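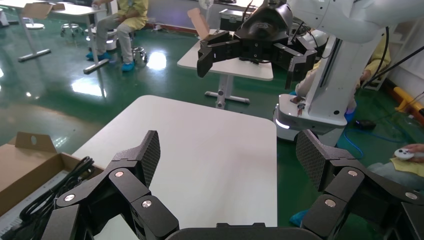
Search this journal Advanced search Go

3. Shared workrooms and the problem of leftover storage

3.1 Setting

The four sites differ in size and in who pays the rent, but all are rooms where people come to do hands-on work on tables they do not own. Kekis is the oldest. Drivilden is the largest, on two floors of a former school. Um is one room over a bakery. Tesham opened in February, closed for eleven weeks in spring, and reopened with shorter hours, so its numbers are thinner than the rest and we treat them with care throughout.

Members at all four sites pay by the month. Each gets a key or a code, use of the tables, and some claim on shelf space. What "some claim" means is where most of the trouble starts. At Kekis it is written down: one shelf per member, label on the front edge. At Drivilden it was written down once and the sheet has gone missing. At Um and Tesham there has never been a rule, members told us things "just get put somewhere".

Earlier work on shared storage mostly looks at homes and offices. In homes the owner of an item is usually known to everyone. In offices the firm owns nearly all of it. Shared workrooms fit neither case, and the findings do not carry over well. A box left in a hallway at home gets asked about at dinner. A box left in a workroom can sit for months, and people step around it.

3.2 Terms

We use "parked" for any item left out between sessions with no label and no fixed place. "Stored" means on a shelf, in a cabinet, or in a labeled container. An item can be stored badly, that is a separate question and we do not take it up. "Stray" is a parked item that no current member claims when asked twice.

The line between parked and stray is a soft one. Members sometimes claimed an item the second time after denying it the first. In two cases an item was claimed by a pair of members who each thought it was theirs. We kept both in the parked group.

3.3 Methods

Walk-through counts at each site, same route each time, before opening. The full set came to 21 walk-throughs. On each one we logged every parked item on floors, tables and window sills, and left the shelves alone. Sheets were typed up the same day where possible. A few from Drivilden were typed up later and one of them had coffee on it, the lost entries are marked as missing.

We also put out a short paper survey. 400 forms went to current and past members in all, by mail and by hand. Return rate was better at Um than anywhere else, probably becuase the forms sat next to the kettle. The survey closed on October 27, 2020 and later returns were not used.

Nine members agreed to longer talks, each under an hour. No recordings. Notes were read back to the member at the end and changed if they asked.

Figure 3. A table and an open cardboard box of cables, with no lid on and the floor plan of use left to habit. An open container of the common kind.

3.4 Results

Almost 900 parked items across all walk-throughs, counting repeats. Repeats matter here. The same item seen on five visits is five entries, and this is what we wanted – the burden on a room is item times time, and a thing that stays costs more space than a thing that passes through.

Open containers were the most common class at every site. Cardboard boxes first, then bags, then plastic tubs. Closed containers were rare and tended to move within two visits. Open ones stayed. We had expected the reverse, on the view that people would be bothered by seeing the contents. Members gave a different account: an open box reads as something in use. Somebody is coming back for it. A taped box reads as done with, and people feel free to shift it or ask.

Second result, contents. Cords, cables and chargers showed up at all four sites and were the least likely to be claimed. Fabric and paper were claimed quickly. Hand tools very quickly, often on the same day, and often by more than one person. With cords the usual reply was that they might be for something. One member at Drivilden had kept a tub of them for six years for this reason and could name only one time she had needed any.

Third, location. Parked items gather beside tables, much less under them or along bare walls. Tesham, with the fewest shelves, had fewer parked items per table than Drivilden with the most. So more shelving alone does not look like the answer. We would not lean hard on this given the short Tesham record.

Survey answers line up in part. Most members said clutter bothered them. Most also said they had left something out in the past month and did not think it counted as clutter. The free-text box was used mainly to complain about the sink, which we did not ask about.

3.5 Label trial

At Kekis and Um we hung a pad of blank tags on a hook near the door. Tag has two lines, name and a date to be gone by. No penalty, no reminder, nothing taken away. Drivilden and Tesham had no tags and served as the comparison.

Kekis: small drop, likely none if we leave out the first week, when a few members made a show of it. Um: larger drop, and it held to the end of the trial. The tags themselves were hardly used at Um. What changed is that people started asking each other out loud whose things were whose. Several said the hook reminded them. In a single room over a bakery with everybody in earshot this is easy, and we doubt it would work the same across two floors.

Dates on the tags were mostly missed. Members wrote a date, the date went by, item stayed. No one we spoke to had ever moved another member's tagged item, date or no date. A name on a thing seems to protect it whatever else the tag says. This cuts against the common advice to label everything – a label may well lengthen the stay of an item that would of been cleared as a stray.

3.6 Limits

Four rooms, one region, an odd year. Fewer people were in the rooms than normal and some parked items belonged to members who were staying home. We tried to split these out and could not do it cleanly. Counts were done by one person at three of the sites and by two at Drivilden, where the two agreed well on floors and poorly on window sills.

We also did not weigh or measure anything. A bag of yarn and a large box are one entry each. Section 4 takes up floor area for the Drivilden rooms only, where a usable plan was on hand.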